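Dec 20, 2024

Test kitchen notebook, Praltell, cheese cracker chapter

Last bake day before the break, so naturally the oven chose today to develop opinions. Writing this up while the last tray cools, with crumbs in the keyboard.

Where we were: the cracker recipe in the Riquelme book draft reads beautifully and bakes like roof tile. The headnote promises "shatteringly crisp." Batch seven was shatteringly something. The note in the margin from last time says "more butter?" in my handwriting, which is my answer to most things and was no help to anyone in December last year either.

Batch 8

500 g all-purpose flour, cold butter rubbed in by hand, the sharp cheddar from Unley. Grated it on the fine side this time. Ice water a spoonful at a time until the dough held when squeezed. Rested it in the fridge through lunch. Rolled it thin, or what I call thin, and cut it with the fluted wheel.

Result: good color, decent snap at the edges, middle like a polite cookie. The oven dial said what it always says. The probe thermometer said 164 C, a good deal less than the dial. I moved the probe to the other shelf and got a different number, went back to the first shelf and got a third. I have stopped asking.

Ate four. They are fine with soup. We are not writing a soup book.

Batch 9

Same dough weights, three changes. I know, one change at a time, I have given that speech myself. But it's the last day and the butter was going soft.

Swapped a little of the flour for cornstarch. Rolled the dough between two sheets of parchment and then put it through the Fasta roller on the second-to-last setting. Docked every cracker twice with a fork, which is tedious and makes you feel like a small, angry bird.

The Fasta roller deserves a paragraph. It was bought for the noodle chapter, which was cut. It has sat under the sink since then being stepped over. Dough came out even from end to end, and the scraps could go through again without turning to leather. The crank handle falls off on every sixth turn or so if you lean left. Lean right.

Baked on the upper shelf until the edges were past gold, then oven off, door propped with a spoon, left them in there while I washed up. Whole batch weighed 593 g out of the oven. Forgot to weigh the raw dough, so that figure is purely decorative.

Result: these are the ones. Snap all the way across, cheese up front, pepper arriving late. One corner of the tray went too dark and those were the best of the lot, so the headnote should probably tell people to be braver than they want to be.
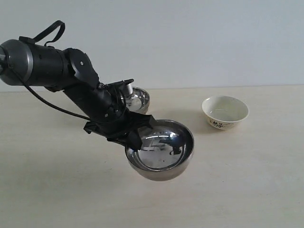 To fix in the draft

– Method step 3 says "roll thinly." Change to a real thickness. Measure a batch 9 cracker before they are all gone. (There are fewer than when I started this entry.)

– Drop the egg wash. It made batch 6 look like a furniture catalog and did nothing for the taste.

– Add the oven-off rest. Say plainly that the crackers will feel soft when they come out of the heat and that this is no reason to panic and bake them longer.

– Yield line says "serves 9." Nine what? Depends on the cutter, depends on the guests. Give the number of crackers for one cutter size and leave the guests out of it.

– Readers without a roller: needs a rolling pin test. I'd suggest whoever is next in does that, with a pin and no parchment, and writes down how much they swore.

– Headnote still has the story about the ferry. Too long. The crackers don't appear until the second paragraph.

Leftovers

Half of batch 9 is in the square tin on the top shelf, lid taped, for a keeping test. Please leave it shut until January. Batch 8 is in the open bowl and can be eaten by anyone who has soup.

Cornstarch is down to the last inch of the box. Pepper mill needs filling. The oven needs a service call, and I've put that on the list again, under the other two times I put it on the list.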